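Tarcombe Snack Survey – read me first

Hi! I'm Sveva Santoro and I put this dataset together, so if something looks off, it's probably my doing. It's a plain CSV of survey answers on what people snack on between meals and why they pick one brand over another. Version 2, last updated 11 January 2024.

What's in it

There are 551 rows, one per person. Columns cover age band, store type, last snack bought, price paid and a free-text "why this one" field (my favorite – people get surprisingly heated about crackers). Missing answers are left blank, so please don't read them as zeros.

Where it came from

Juredlow ran the panel online in December. I cleaned up the brand spellings by hand, and "other" is still a messy bucket. Everyone was paid the same flat fee.

What I'd use it for

Category sizing, message testing, practice with open-text coding. I wouldn't use it to forecast sales! The panel skews toward city shoppers, and 147 of them buy nearly everything at Vasteo stores.

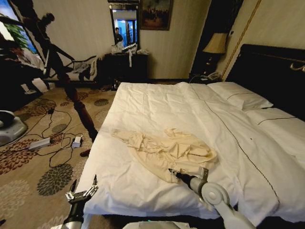

Ntombi Mthembu wrote in to say that the price column mixes single packs and multipacks, and that she had to split them before her averages made any sense. She's right, so there's now a pack_size column next to it. Older copies won't have that – grab the new file if you're comparing prices.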